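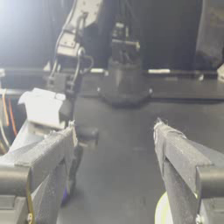

The Boersma Farm is the third novel set in Kultdale, and the quietest. A widow answers an advertisement for a housekeeper, finds three children and no housekeeping money, and stays the winter. The farmer wants to marry her by chapter 2. He then spends most of the book waiting, arms held apart like the two grey gripper fingers open over the dark table, while she makes up her mind. I found this slow, but it suits him.

Kultdale | Fiction | Romance | Reviews

Print this page | E-mail this page

The children are well done. The eldest girl resents the widow and has good reason to. Their quarrel over the mother's sewing box is the best thing in the novel,

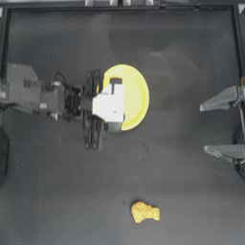 and it is a pity that the flood in chapter 10 cuts it short. After that the plot hurries. A brother turns up with a debt, and it is paid off within two pages.
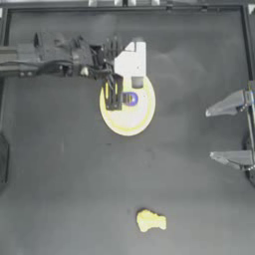

Stonari Book Notes, No. 10, p. 3

The Fustar paperback has clear type and a decent margin. The map at the front leaves out the mill.

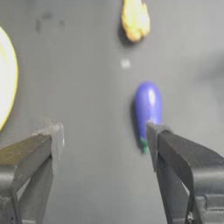

Do I need to have read the other Kultdale books first?

Only the schoolteacher carries over, and her story is explained when she arrives.

December. By the Stonari reviews desk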